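Flindell Regional Library Service
Speaker notes: Caring for family papers at home
Community sessions, Tufa and Jurnow branches

Slide 1. Welcome
Acknowledge the Traditional Owners. Note the exits and the tea urn. The session runs until 11.30 am, with questions held to the end.

Slide 2. Who we are
The local history collection holds 3817 catalogued items. Of these, 799 came from private households in the district, most of them letters, rate notices, school reports and photographs. The service is grateful for these donations, but many families will wish to keep their papers, and today's session is for them.

Slide 3. Where papers are kept
Ask for a show of hands: shed, garage, roof space, wardrobe. Sheds and roof spaces are the least suitable. Temperatures swing widely between day and night, and paper responds by swelling and shrinking. An internal cupboard, off the floor and away from bathroom walls, is preferred.

Slide 4. Sorting
Advise against sorting by subject on the first day. The order in which a parent or grandparent left things is often informative – a receipt tucked inside a letter may explain the letter. Record the original order before changing it. Pencil only, on the back, lightly.

Slide 5. Fastenings
Remove rubber bands and bulldog clips. Rusted staples should be lifted with a thin blade and never pulled. Sticky tape is to be left alone. Refer people to the desk for the conservators' list.

Slide 6. The Fatside letters
Read the short extract (printed overleaf). The bundle has 320 pages and was kept for decades in a biscuit tin at Fatside. Pause here for the map.

Slide 7. Sleeves, bags and boxes

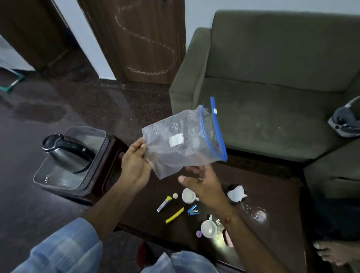
Acid-free folders remain the first choice for letters and certificates. Polyester or polypropylene sleeves are acceptable for items that are handled often. PVC is not recommended. Limit each folder to 10 sheets and store folders flat where the box allows.

Slide 8. Scanning
A scan is a copy for use and does not replace the original. Name files by date, then by writer. Keep a second set at another address.

Slide 9. Booking a scanner
Tufa branch, Thursday mornings. Jurnow by appointment. Bring a library card and a USB stick. Forms are on the table by the door.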